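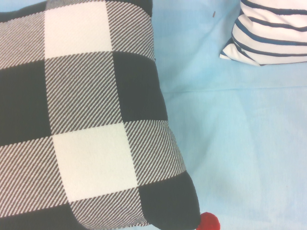 Buffalo check is the least forgiving of the common pillow fabrics to cut, and also the easiest to check as you go. Any error in grain shows up along the edge of a block. In a yarn-dyed check the intermediate blocks are built from both colors of yarn in a twill weave, so at reading distance they break up into fine diagonal stripes of black and white and only look gray from across the room. The white and black blocks are solid. All three kinds of block are used as reference marks in the steps below. The red pom-pom at the corner goes on last, by hand, and is covered in its own section.

Check Pillow Cover With Corner Pom-Poms
Posted 20/01/2019 by Noémi Virág
Filed under: Sewing, Living room
Viewed 1,063 times

The cover has a plain front, a plain back, and a zipper in the bottom seam. There is no piping. Skill level is easy if you can already put in a zipper, moderate if you can't.

What you need

Yarn-dyed buffalo check, medium weight. I used Prastik in black and white. A printed check will work, but look at the back of the cloth first. If the print is off grain on the bolt, leave it there.
Pillow form, one inch larger each way than the finished cover.
Closed-end zipper, two inches shorter than the finished width.
All-purpose polyester thread, black.
Machine needle, size 75/11 for the seams. Go up one size if the machine skips stitches where the blocks are thickest.
Red yarn for the pom-poms, wool or acrylic.
Heavy upholstery thread, for tying and attaching the pom-poms.
Fabric clips or fine pins, chalk, ruler, seam ripper.

Buy more length than the cut size calls for. The extra you need is one full repeat of the check, measured from the start of one white block to the start of the next white block in the same row. On a large check this adds up. Wetthorpe sells the fabric by the half yard, and one half yard over the cut size was enough for me.

Preparing the fabric

Zigzag the two cut ends. Wash and dry the fabric the way you plan to wash the finished cover. Cotton check can shrink more in length than in width, in which case the blocks come out slightly wider than they are tall. Measure one after drying. If it is no longer square, set your cut lines by the blocks and accept a small difference in the ruler measurements.

Press with steam, lifting the iron and setting it down. Sliding the iron pulls the twill out of line, and the effect is worst in the striped blocks, which have the most give on the bias.

Straightening the grain

Lay the fabric flat and look along one row of blocks. The row should run square to the selvage. If it slopes, take hold of two opposite corners and pull, working along the length in short sections. Press again. Repeat until the row is square. Fabric that has been washed with a set-in slope may not come all the way back, and you should then cut by the pattern and ignore the selvage.

Placing the cut lines

Decide where the blocks will fall before you mark anything. There are two usual placements.

Centered: the middle of a white block sits at the middle of the panel. The four corners will match each other. This is the standard choice for a pair of pillows.

Offset: the panel is cut so that a black block falls in at least one corner. Pom-poms in a strong color stand out best against black, and a black corner also hides the attachment stitches. This is the one I use. It wastes more fabric.

Mark the front panel with chalk. Seam allowance is a half inch on all sides, so the cut size is the finished size plus one inch in both directions. Draw the stitching line as well as the cutting line. It takes a minute and you will want it when you match the seams.

Avoid a stitching line that runs within an eighth of an inch of a block edge. The seam will wander across the edge and leave a thin sliver of the wrong color. Move the whole panel a half inch one way or the other.

Cutting

Cut the front panel in a single layer. Do not fold the fabric and cut both panels at once, even if the pattern sheet says you can. The lower layer always shifts.

Lay the cut front on the remaining fabric, right side up, and slide it until the blocks vanish into the pattern underneath. Check all four sides. Chalk around it and cut the back. For a seam match, the back then has to be mirrored left to right, and an offset panel will not do this. Turn the front panel face down on the fabric, line up the blocks along the two side edges, and cut from that. With a centered layout either method gives the same result.

Mark the bottom edge of each panel inside the seam allowance. It is very easy to rotate one by accident.

Inserting the zipper

1. Place the panels right sides together and clip along the bottom edge, matching the blocks.
2. Center the zipper on the edge and mark both ends of the opening.
3. Sew from each side edge to the mark with a normal stitch, backstitching at the mark.
4. Baste the section between the marks with the longest stitch on the machine.
5. Press the seam open.
6. Lay the zipper face down over the basted section, teeth on the seam line, and tape or hand-baste it in place.
7. Turn to the right side and topstitch around the zipper with the zipper foot, a quarter inch from the seam.
8. Remove the basting with the seam ripper.

Open the zipper halfway before going further. You need the opening to turn the cover.

A Joubert zipper by the yard can be used in place of a closed-end one. Sew across the teeth at both ends several times by hand and trim the excess to a half inch.

Sewing the sides

Put the panels right sides together again. Clip at every block edge, starting at the corners and working toward the middle. If the two layers disagree by less than an eighth of an inch, ease the longer one with the clips. If they disagree by more, one panel is off grain. Find out which before sewing.

Use a walking foot if you have one. Set the stitch at 8 to the inch for the first pass. Sew the two sides, then the top, and look at the right side before you commit to a second pass. Pick out and redo any stretch where a block edge jumps. Then shorten the stitch and sew over the first line.

Corners: stop the seam two stitches short of the corner point, take two stitches on the diagonal, and continue. A sharp right angle turns out as a thin ear with no stuffing in it. For the same reason you can taper the seam inward slightly toward each corner, starting a few inches away, but on a check this cuts into the blocks and I don't do it.

Trim the corners, zigzag the seam allowances, and turn. Push the corners out with something blunt.

Making the pom-poms

Use the smallest ring on a standard maker. I used Skemard, the two-part plastic kind. Wind 31 turns on each half. With fewer turns the ball is soft and shows the tie. Too many and the halves will not close.

Cut around the channel with sharp scissors and tie with upholstery thread, doubled, pulled as tight as you can without breaking it. Leave both tails at least six inches long. Take the maker off, roll the ball between your palms, and trim until it is round. Keep the tails out of the way while trimming. Hold the ball over steam for a few seconds to raise the fuzz, then trim once more.
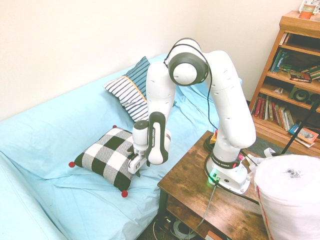 Make all of them in one sitting, from the same ball of yarn. Small differences in trimming are hard to see once the balls are spread out across a whole pillow, but a change in dye lot shows.

Attaching the pom-poms

1. Thread both tails on a long needle.
2. Enter at the corner point from the outside, exactly in the seam.
3. Bring the needle out inside the cover and separate the tails.
4. Take one tail through the seam allowance twice, then knot the two together.
5. Repeat the knot and trim to a half inch.

The ball should sit against the corner with no visible stalk. If it hangs, the tails were not pulled tight before knotting. For a cover that will be washed often, skip the knot and tie the tails to a small flat button on the inside, which lets you take the pom-poms off first.

Do not attach them before the cover is turned.

Filling

Fold the form in half, put it in through the zipper opening, and let it unfold inside. Work the form's corners into the cover's corners by hand. Close the zipper. Hold the pillow by two opposite edges and pull lightly until the rows of blocks run straight across the front. If one row bows, the form is twisted.

Using it with a striped pillow

A large check will sit next to a horizontal stripe without trouble if the stripe is clearly narrower than the block. Navy and white works against black and white. Put the stripe upright at the back and the check in front of it or flat on the seat. A plain cover or sheet on the sofa, light blue for instance, keeps the two patterns apart from a third. With a patterned sofa I would use only one of them.

Care

Wash inside out, cold, zipper closed. Wool pom-poms will felt in a warm wash and come out smaller and harder. Dry flat. Press from the wrong side while still slightly damp, again by lifting and setting down the iron.

Problems

Blocks match at one end of a side seam and not at the other: feed. Loosen the presser foot pressure, or baste by hand and resew.

Zipper seam ripples: the tape was stretched during basting. Remove the topstitching on one side only and let the tape relax before pinning again.

Red color bleeding onto a white block: rinse in cold water right away and do not let it dry. Test the yarn on a damp white cloth before winding the next set.

Corner looks empty: the form is too small, or it has packed down with use. Add a handful of loose fiberfill to each corner, between the form and the cover.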